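How to Run a Pick-and-Place Demo at an Open Day

I've done the arm table at the Droteson open day twice now, and people keep asking me how to set one up, so I'm finally typing it out.
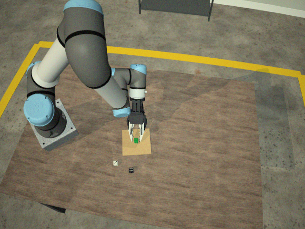

Start with a task a kid could explain back to you. Pick up the cube, move it, put it down. I know you want to show off the fancy stuff (I did too, my first January!), but visitors wander over in the middle of a run and need to catch on fast.

Step 1. Build the whole thing in the simulator first. I save one scene file called Sellau and never touch it on the day – I work from a copy, so a bad edit costs me nothing.

Step 2. Set your hover height. Have the arm stop above the cube with the fingers pointing down, and let it wait 3 seconds before it closes. That pause is when people lean in, and it gives you time to talk.

Step 3. Slow it down. I run at 44 percent speed. Full speed looks great to you and like a blur to everybody else.

Step 4. Loop it overnight. I ran 400 cycles before the last one and found a drop on the very first morning check, which was a wrist angle I'd typed in wrong.

Step 5. Let visitors move the cube. Give them a mouse, let them drag it someplace new, then hit run. Keep the start spots inside the board or the arm will reach for places it can't get to, and you'll be stuck resetting while a line forms.

Bring a spare mouse and a long extension cord. The next open day is Tue 9 July in the Rahman building, room 432, and I'll have the Sellau file on a stick if you want a copy.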